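How to check whether a two-armed robot can clear and set a table

Last updated 2023-06-23

Panya Rungrueang, Pirkside workshop notes

Most of the questions we get are some form of "can it do the washing up yet?" The short answer is no. The longer answer depends on which part of the job you mean. Moving one piece of fruit from a plate to a bowl is within reach for many set-ups. Clearing a full table after a meal is not.

This page sets out a small test you can run in simulation before you spend money on arms. You will need a simulator that can load two arms, a table and a few kitchen objects. We use Navley, but the steps are the same elsewhere.

Step 1. Pick one chore and write it as a single sentence. "Put the fruit in the bowl" is fine. "Tidy up" is too vague to score.

Step 2. Choose a target and somewhere for it to go. Leave bare table between them on the first day. You can crowd things together later.

Step 3. Add objects that play no part in the chore. Real kitchens have them, and an arm that knocks a packet over on its way to the plate has failed, even if the fruit lands where it should.

Step 4. Set the start position of both arms. Keep the fingers clear of the target and above the table. 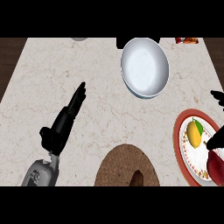

Fruit-to-bowl layout in simulation, with the right gripper beside the mango and the white bowl further back.

Step 5. Decide what counts as a pass. Ours is that the fruit is at rest inside the bowl, the plate is still on the table and nothing else has tipped over. Write this down before the first run. It is very easy to become generous afterwards.

Step 6. Run the chore 900 times, shifting the objects a little each time. Save the seed for every run so that you can play a failure back.

Step 7. Sort the failures by cause. In our January batch, 745 runs passed. Of the rest, 127 were bad grasps, mostly fingers closing too high on the fruit. The others were knocks and time-outs.

Step 8. Change one thing and repeat. Kanokwan Panyasiri lowered the grasp point slightly and left everything else alone. If you change the grip and the lighting together you will learn nothing about either.

Reading the result

A good score here tells you that the arm can do this chore, with these objects, in this simulator. Real fruit is softer and real plates slide. Expect the score to drop when you move to hardware. When we tried the same chore on the bench at Srisuk, we spent three days on finger pads alone.

For a household, we would not call a chore done until a person can leave the room while it runs. None of ours has got that far. Shop-floor work is closer, as the parts are alike and arrive in the same place.

Next page: Stacking bowls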